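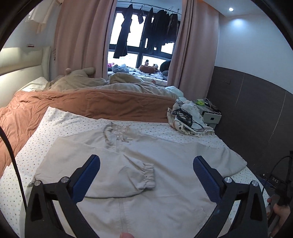
Purketti Scrapbook Set for Old Theater Clippings

I've been saving playbills and newspaper reviews since I was a teenager, and for most of that time they lived in shoe boxes. Then I opened one of those boxes and found a gossip column from the 1930s had turned to cornflakes. So I started making my own storage binders, first for me, then for a couple of people at the playhouse who kept asking, and now it's what I sell.

The Purketti is the one I'd start with. It's a post-bound binder with a cloth spine and stiff boards, and it opens flat on a table (I can't stand a binder that fights back). It comes with clear polyester sleeves in two sizes, one for regular playbills and one for long newspaper columns. The long ones were a pain to get made, and I'm very proud of them! Old drama columns ran the whole height of the page, and most collectors fold them in half to make them fit. Please don't fold them. The crease goes first, every time, and it always seems to run right through the best insult.

What comes in the set

1 binder, dark green or oxblood
40 playbill sleeves
20 tall column sleeves
4 blank divider cards
1 pad of index slips for show, house, critic and opening night
Spare posts, for when it gets fat

The paper parts are acid-free. The sleeves have no glue and no coating, so you can slide a clipping in and out without it grabbing. If your newsprint is already very brown, put a sheet of buffered tissue behind it. I sell that separately, and you can get it at any decent framing shop too.

Will it hold everything?

Depends how bad you've got it. My own collection is 2,612 pieces right now, and 1,888 of those are reviews, mostly pans. I love a pan. The raves all sound alike after a while, but a critic who has sat through a bad second act in August will write you something worth keeping. Those reviews fill a whole shelf of Purkettis, sorted by critic. I tried sorting by theater first and gave up when I got to the Grajales, which changed its name every time it changed owners.

If you only have playbills, look at the Kodutard instead. Same boards, shorter, all playbill sleeves, and it fits a normal bookcase. The Purketti doesn't – measure your shelf before you order. It needs 17 inches of height, and I get a return every month from someone who guessed.

Getting it home

I pack each one flat in a double box and mail it from my shop, Gerari Paper Goods. Orders placed before 2 p.m. usually go out the next working day, except in October, when I'm at the paper fairs and things slow down a bit. Refill sleeves go in a regular mailer and cost a lot less to ship, so if you think you'll need more, add them now or later, no difference to me.

You can send back anything unused. If a post strips or a board warps, write to me and I'll replace the part, and you won't have to mail me the whole binder with your clippings in it.

Oxblood is low at the moment. More cloth is on order, and green is in stock.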